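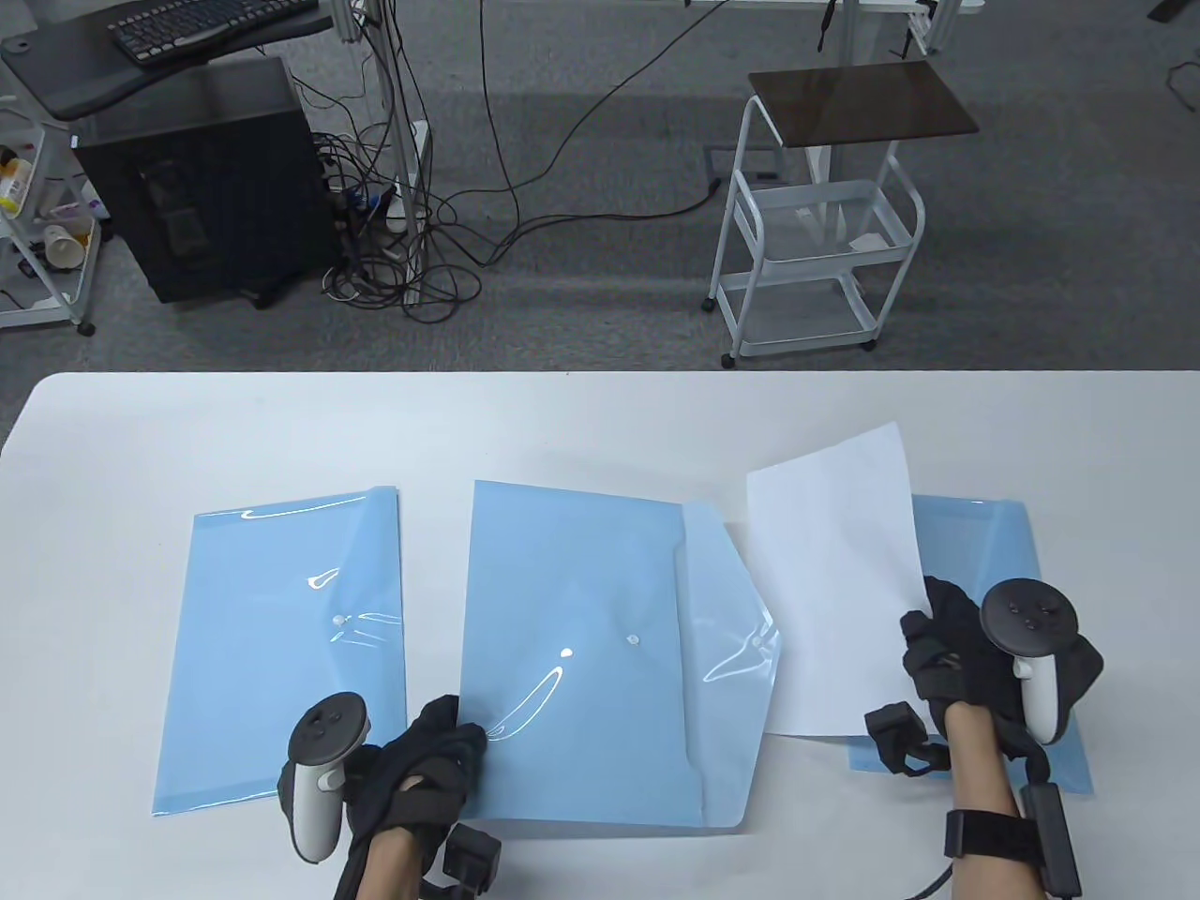
Kenetti Adds Snap-Close Document Envelope to Office Filing Line

October 20, 2025 – Kenetti today announced the Gratach envelope folder, a translucent plastic sleeve for loose paper records. The folder is closed by a pointed flap with a single snap button that meets a stud on the body. It is supplied in light blue.

The Gratach holds up to 40 letter-size sheets, unfolded. Paper is inserted from the flap side with the folder lying flat and the flap fully open. Kenetti recommends pressing the body down with one hand while the sheet is fed in with the other, and closing the snap only after the contents are clear of the flap fold.

The snap was tested at the company's Dursun plant through 2,797 open-and-close cycles without separation from the sheet material. Flap creasing was recorded at 1,064 cycles and did not affect closure.

"Most of the change from the March samples is in the stud position," said Kofi Agyeman, product engineer at Kenetti. "We moved it toward the center of the body so the flap lies flat when the folder is full."

The folder replaces the Imeck string-tie envelope, which will remain available until current stock is sold. Labels made for the Imeck fit the new folder.

The Gratach ships in cartons of 624 to distributors and in smaller packs to office supply stores. Orders are open now through existing Kenetti accounts.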